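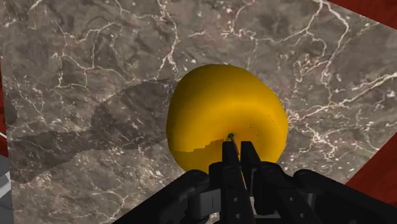 Najwa Masri thinks I'm wasting my money and that any lemon curd worth eating comes out of a jar with a church-sale label on it. Said so at some length, on the phone, while I was zesting. Fine. I'm still making it. Third batch this week.

So, where I'm at. Batch one was scrambled eggs. Sweet yellow scrambled eggs, through a sieve, and then I ate it anyway on toast standing up. Batch two never set. It's in the fridge and we're calling it sauce. Batch three is the one I wanted to write down before I forget what I did, becuase I always forget what I did.

Low heat. Lower than you think. Our stove has two settings, off and furnace, so I put the bowl over a pan of water and stirred for 15 minutes and did nothing else. No phone. Ok, a bit of phone. Butter in at the end, cold, in lumps. Then the sieve, because there's always one stringy bit of egg white hiding in there.

Sugar. The recipe I've got is from Agnese Vasiliauskas, copied onto the back of a Dorton bus timetable, and the sugar number has a grease spot on it. Could be a 1, could be a 7. I went by taste. Too sharp the first time, so more went in, and then it was right. Didn't measure. Sorry.

Jars are the real expense. 49 cents each at the hardware place if you take the whole tray, and of course I took the whole tray, so now there are jars on top of the fridge and jars in the bathroom. If you live near me and want a jar, please come and get a jar.

Also went to the market at Unotton for lemons and came home with lemons, a rhubarb plant, and a chair. The chair needs a leg. The rhubarb you're not supposed to pick the first year, which I found out after. It's out by the back step looking sorry for itself in this heat.

Somebody asked in the comments last time if you can freeze curd. Yes. Leave room at the top. I did not leave room at the top once and the lid came up like a little hat.

Next up, maybe lime? Chinyere Nwankwo swears by half lime half orange and she's been right about everything else, incl. the pie crust with vodka. Oranges are a crazy price right now though so it might have to wait till September.

Najwa is coming over Saturday-ish, or whenever the car's fixed. I'm going to put batch three in a jar and write a fake label on it and not say a word.

Need to go, the dog has teh sieve.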